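SPEAKER NOTES - eating slower, eating less. Evening talk, Quaye library room
Ifor Voyle, 14th June

Slot is 18 minutes. Leave 7 for questions. WATER.

1. Open
Start with the lunch story. Drevness office, sandwich over the keyboard, no memory of eating it. Ask for hands: who ate at a desk today? Wait. Let them look round.

2. Why we rush
Habit mostly. School lunch, short breaks, phone. Dont get stuck on phones, lost ten minutes there in March.
Fullness lags behind the fork. Say it plain, no hormone names.
If someone asks about 2,000 calories: it's a label number, not a target for you personally. Move on.

3. The diary
Kept mine for 9 weeks in the Plumameck notebook. What I wrote down: time sat down, time got up, hungry or not. No weighing, no points.
Read out the bad page (the crackers). Gets a laugh, pause for it.
Then the good page. Shorter.

4. The table
Sit down. Every time, even toast.
Serve at the stove, leave the pot there.
Fork down between bites - feels silly, do it anyway.
Plain dishes, plain surroundings. Less to look at, more attention on the food. Personal taste, say so.
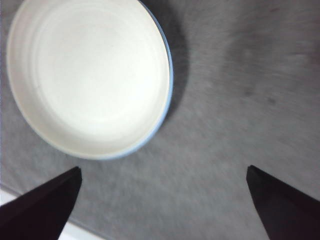

White bowl, shallow and wide. Soup, oatmeal, pasta, all of it.

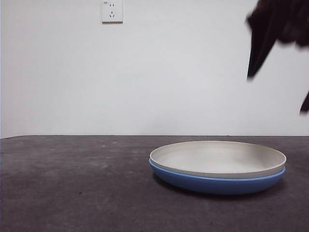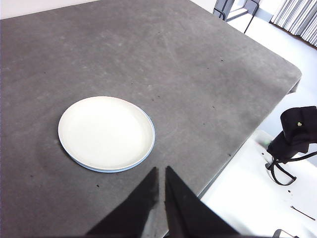

5. Eating with other people
Slowest eater sets the pace. Kids: dont make it a rule, just stay sat yourself.
Restaurants - box half early, or don't, depends on the night. Skip if running late.
Brokurix meal timer app will come up, always does. Tried it, hated the beep. Fine if teh beep works for you.

6. Finish
One meal this week, sitting, no screen. Just one.
Handouts by the door. Questions. Give back the room key.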